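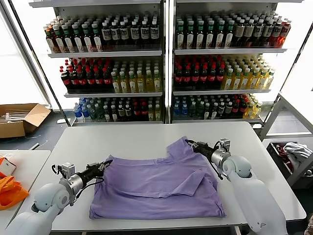 Hancombe is a dating site for single parents, and I paid for two months of it. Sign-up took 11 minutes, most of it spent on questions about custody schedules and how far you'll drive. The matches were decent. Of the 10 people I wrote to, more than half answered.

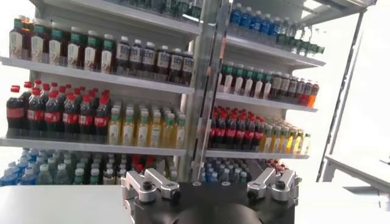 Bottled drinks on the shelves, tea at the left.

Search is the weak part. You can filter by age and distance but can't save either one. Messages load slowly on a phone. I canceled in December by email and got a reply the next morning. I'd use it again in a bigger town.

Farhad Rostami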